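Andbridge Public Library Extends Its Home Repair and Lending Program

April 28, 2025

When the Andbridge Public Library opened its Household Lending Collection, the catalog fit on a single printed sheet. It now lists 386 items, from carpet cleaners and canning kettles to folding tables and sewing machines, and any resident with a library card in good standing may borrow from it. In May the collection will move into larger quarters on the ground floor of the Clarnholm Building, and the loan period for most items will be extended.

Karim Kettani, who has managed the collection from the beginning, met with the Office of Public Information to discuss how the service works, what residents ask for, and what will change after the move.

Mr. Kettani came to the library from the city's purchasing department, where he handled contracts for office furniture and vehicle parts. He describes the transition as less abrupt than it sounds.

"In purchasing you learn to ask how long a thing will last and who will fix it when it breaks," he said. "I ask those same questions every day at the lending desk. The difference is that I now meet the people who use what I buy."

The collection began with a donation from the estate of a Clarnholm hardware dealer. The gift consisted mainly of hand tools, many of them in their original boxes. Library staff considered selling the tools to support the book budget but decided to test whether residents would borrow them. Within the first season, most of the hand tools had been checked out, and requests were arriving for things the library did not own.

"People were polite about the wrenches, but they wanted a pressure canner," Mr. Kettani recalled. "They wanted a punch bowl for a graduation. We had been thinking about garages, and our residents were thinking about kitchens and parties."

Kitchen and entertaining items now make up the largest category, with 181 entries in the catalog. The category includes serving platters, roasting pans, beverage dispensers, cake stands and sets of tableware. Residents planning a family gathering may reserve an entire set in advance and collect it from the desk.

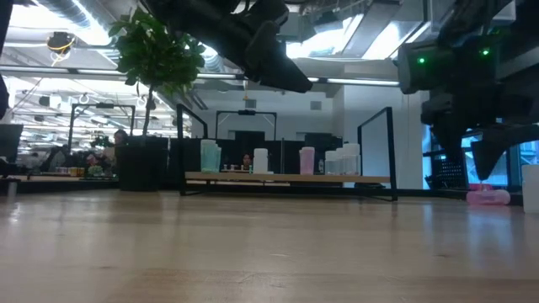 Plastic cups and containers on a low shelf.

Mr. Kettani said that tableware has been among the most dependable parts of the service. Losses are infrequent, and borrowers often offer to replace a piece before the staff have noticed that it is gone.

"We had a family return a set of plates with one more plate than they took," he said. "It matched fairly well. We kept it, and we changed the record."

Larger equipment presents greater difficulty. Carpet cleaners, in particular, must be inspected after every loan, and the work takes a staff member away from the desk. Under the present arrangement, a returned machine may wait several days before it can be lent again. The new quarters will include a separate service room with a floor drain and a deep sink, which Mr. Kettani expects to shorten that wait.

"The sink is what I asked for first," he said. "The architects showed me drawings of the front counter, and I kept turning the page to look for the sink. At present we carry machines down a hallway to the custodial closet. A patron should not have to step around a carpet cleaner on the way to the periodicals."

Minor repairs are done in house. Motors and electrical faults are sent to Ciobanu, a repair shop on the east side of Andbridge, under an agreement that the library renews each year. Mr. Kettani said that the arrangement has kept a number of older machines in use, including a floor polisher that came with the original donation.

Asked whether the library has encountered opposition to the program, Mr. Kettani acknowledged that some residents questioned it at first. Letters received in the early months asked why a library should lend a stepladder when the waiting list for new novels was long.

"I thought that was a fair question, and I answered every one of those letters," he said. "The collection has never drawn on the book budget. It is paid for through gifts and through a yearly grant from the city, and we publish the amount."

That grant currently stands at 2,000 dollars. It covers replacement parts, cleaning supplies and a limited number of purchases. New items are chosen from a list of patron requests kept at the desk. The most frequent request at present is for a dehumidifier, followed by a second pressure canner.

Not every request can be met. The library does not lend chain saws, ladders above a certain height, or any item that burns fuel. Mr. Kettani said that he is asked about chain saws after each storm and that the policy will remain in place.

Beginning in May, most items may be kept for two weeks, with one renewal if no other patron is waiting. Carpet cleaners and canners will continue to circulate for five days. Late charges will not change. Reservations may be made at the desk or by telephone, and patrons who already hold reservations will be contacted individually about the place of collection.

The library will also offer evening instruction in the new space. The first sessions will cover safe canning, basic sewing machine maintenance and the care of kitchen knives. The Plornosov Room, which adjoins the lending desk, will be used for these classes and will otherwise remain available for public meetings. Registration is free, but places are limited, and cardholders will be given priority.

Mr. Kettani plans to teach the knife session himself. He learned to sharpen from his father, who worked in a restaurant kitchen, and he has brought the same whetstone to the lending desk to demonstrate it for patrons who ask.

"Most people have one good knife and have been afraid of it for years, or it is so dull that it is no use to them," he said. "It takes one evening to learn, and then they can show someone else at home."

The present lending desk will close for three days during the move. Items due on those days may be returned when the new desk opens, and no late charge will apply. Donations of household goods cannot be accepted until the move is complete. Residents who wish to offer an item should leave a written description and a telephone number with the reference desk on the second floor.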